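Kurian FAQ

What is Kurian?

Kurian is a method for training one control policy on demonstrations of many tabletop tasks. It came out of the Castier project and is maintained by Zulmira Calado and Gwawr Skyrme.

How much data does it use?

The released policy was trained on 772 demonstrations, all recorded by teleoperation. The tasks are short kitchen-style ones using bottles, bowls, plates and toy food.

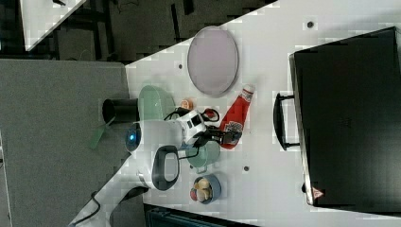 How was it tested?

We ran 400 trials with object positions changed between trials. The policy finished 319 of them. A trial counts as finished only if the object is released at the goal and stays there.

What goes wrong most often?

Bad grasps. The arm closes too early, or too far along the object, and then doesn't try again. We're working on retries now.

Can I train it on my own arm?

Yes, but you need your own demonstrations. Training takes 8 hours on our machine - yours may differ.

Is the February version still supported?

No. Please use the current release.

Last updated July 31, 2024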